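4. Grain and viewing conditions in the legibility of rendered material

4.1 Background to the second study

The first study dealt with text and line drawings shown on a bright screen in a quiet room. Readers there had few difficulties, and the differences between the two screens under test were small. The second study takes up a harder case, that of pictorial material with low contrast and a high level of grain, viewed under the kinds of lighting found in ordinary workplaces. Our interest is in the point at which a reader stops naming an object with confidence and starts to guess from its surroundings.

Earlier work on grain has mostly used photographs. These are awkward as test material. The amount of grain in a photograph depends on the exposure and on later processing, and the original without grain is seldom available for comparison. Rendered pictures avoid the second difficulty, but they bring others. Surfaces tend to be very plain, shadows may be missing or too soft, and an object may have no clear size. We return to the question of size in section 4.4.

4.2 Sites and readers

Readers were seen at two sites. The Brilley site is a windowless room with ceiling lights that can be dimmed in steps. The Atden site is a shared office with a row of north-facing windows, and the light there could be measured but not controlled. Both rooms were used in July. At Brilley the lighting was set to one of two levels before each session and left alone until the session ended. At Atden the blinds were kept half closed, and sessions in which the reading at the desk moved outside the agreed band were dropped and run again.

There were 30 readers, none of whom had taken part in the first study. All had normal or corrected vision on a standard wall chart. Readers who wore tinted lenses were asked to bring an untinted pair. Each reader attended one site only, so site and reader cannot be fully separated in what follows, and differences between the sites should be read with this in mind.

4.3 Procedure

Each reader sat 400 mm from the screen with the chin unsupported. A chin rest was tried during the pilot and given up, as several readers found that it made speaking difficult and their answers became shorter over the course of a session. Viewing distance was checked with a rod at the start of each block.

A session was made up of 10 blocks. Within a block, items were shown one at a time in an order drawn afresh for each reader. The reader named whatever could be made out, then gave a rating of confidence on a scale running from one to 9. Ratings were spoken aloud and entered by the person running the session, who could not see the screen. There was no time limit on an answer, but the item was removed as soon as the rating had been given.

Two screens were used, referred to by their project names, Soler and Clernine. Soler is a matt panel and Clernine a glossy one. Both were set to the same white level with a hand-held meter, and both were left on for the whole of the working day to avoid drift while warming up. The black level could not be matched. Clernine gave the deeper black at the lower room light, but lost this advantage at the higher one, where reflections from the ceiling lights raised the darkest parts of the picture.

Items fell into three groups: outdoor views with no separate object, plain objects against an even ground, and plain objects against an outdoor ground.

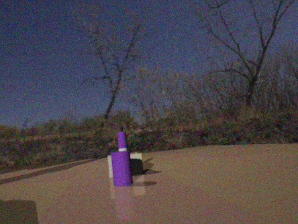
Figure 6. Plain purple cylinders on a tan-brown surface, with an outdoor backdrop, under fine multicoloured grain.

4.4 Scoring and the question of size

Answers were scored for the name given and, separately, for any statement of size. The second score was added after the pilot, in which readers often described the same shape in terms of quite different things — a tin, a chimney, a storage tank — and then judged its distance to suit. An answer of this kind is consistent in itself and cannot be called wrong on the evidence of the picture alone. We therefore accepted any name that fitted the outline, and recorded the implied size in one of three bands.

Two scorers worked from the written answers without knowing the site, the screen or the light level. Where they disagreed, the answer was set aside and scored again at the end of the block. Answers still in dispute after this were left out of the analysis of names but kept in the analysis of confidence, which does not depend on them.

Confidence ratings were not averaged across readers. Some readers used only the upper part of the scale and others used all of it, and a simple mean would give the second group more weight. Ratings were instead ranked within each reader before the screens were compared. The same ranking was applied to the two light levels at Brilley. No comparable split was possible at Atden, where the light level was entered as a measured value for each block.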